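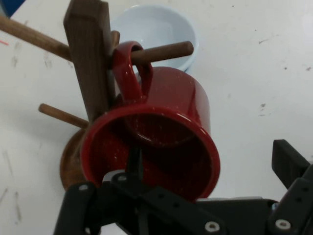

Leiva Loose-Leaf Infuser Kettle: Six Months of Daily Herbal Tea

Posted 11 Aug 2019 by Drita Kadrić

I bought the Leiva in February after my second glass teapot cracked. I drink herbal tea in the morning and again after dinner, mostly nettle, dandelion root, ginger and a peppermint blend, and I was tired of boiling water in one thing, steeping in another and keeping it warm in a third. The Leiva is an electric glass kettle with a steel infuser basket that sits inside it, so you can heat, steep and hold in the same pot. I paid full price for it at a kitchen store and have used it nearly every day.

What you get

The box has the kettle, the base, the infuser basket with its lid, a small cleaning brush and a manual in four languages. The kettle takes 1000 ml with the basket in. The element is rated at 1450 watts. The cord is short. On my counter it only just reaches the outlet behind the toaster, and I had to move the toaster.

There are five preset temperatures plus a manual setting that goes up or down in steps of five degrees Fahrenheit. The lowest preset is 145, which is too cool for any of the herbs I use but works for warming water with lemon and honey. The highest is a full boil.

Heating and steeping

A full pot boils quickly enough that I don't walk away from it. The beep at the end is loud and can't be turned off. If you get up before the rest of the house, this matters. I now lift the kettle off the base a few seconds early.

Leaf and flower teas do well in it. Peppermint, chamomile and lemon balm all get a full strength cup in five to seven minutes with the basket down. The basket is wide, so the herbs have room to open up, and you can lift it out by the loop on top without burning your fingers if you're quick.

Roots are a different matter. Dandelion root and burdock need a real simmer, and the Leiva has no simmer. It boils, shuts off, and then the hold setting keeps the water well below boiling. I tried running the boil cycle three times in a row and got a tea that was drinkable but thin. For roots I've gone back to a saucepan with a lid for twenty minutes, and then I pour it into the kettle to keep warm. If you mostly make decoctions, I wouldn't buy this for them.

Fine herbs are a problem too. The mesh is good but it isn't that good. Cut nettle leaf is fine. Powdered ginger or anything sold as tea bag cut goes straight through and settles at the bottom, where it can scorch on the plate. I use fresh sliced ginger now and that has taken care of it.

The hold setting

This is the reason I kept it. You can hold any temperature for up to 2 hours. I make a pot after dinner, take the basket out, set it to hold and have a second cup later in the evening at the same heat as the first. Leave the basket in and the tea goes bitter, nettle especially. The manual says this in one line on the back page and it should be on the front.

The hold setting starts over if you pick up the kettle and put it back, so it can run longer than you planned. I would have liked it to remember where it was.

Cleaning

Herbal tea stains glass more than I expected. Hibiscus rinses off, but dandelion leaves a brown film that builds up over a week. I do a half-and-half mix of white vinegar and water once a week, bring it to a boil, let it sit and rinse it twice. The brush that comes with it is too short to reach the bottom corners. I use a bottle brush.

The basket can go in the dishwasher. The kettle can't. The lid has a silicone ring that holds on to the smell of peppermint, and you can pull it off and soak it in baking soda and water. Push it back in all the way around or the lid won't click shut.

Compared with the Ornden

Before writing this I borrowed an Ornden from Nahuel Toledo, who runs the Thursday herb table at our co-op, and used it for a week. The Ornden is cheaper and quieter, and the pour is cleaner. The Leiva dribbles down the front if you pour slowly. But the Ornden has only one temperature besides boiling, its basket is narrow, and it won't hold heat for long. For one cup at a time I'd pick the Ornden. For a pot you come back to, I'd pick the Leiva.

A note on what it does and doesn't do

The leaflet in the box talks about cleansing and wellness and suggests a seven-day tea plan. I ignored it. A kettle heats water. I drink herbal tea because I like it and because it gets me to drink more in the evening and skip the soda. If you have kidney trouble, are pregnant or take water pills or blood thinners, ask your doctor or pharmacist before making nettle or dandelion a daily habit. Both can act as mild diuretics.

Good: wide basket, accurate temperatures, useful hold setting, dishwasher-safe basket.

Not so good: loud beep, short cord, dribbling spout, no simmer for roots, brush too short.

My rating: four out of five for leaf and flower teas, two out of five for roots.

Replacement lids and baskets are sold separately. I haven't needed either yet, though the print on the base has started to wear off around the power button.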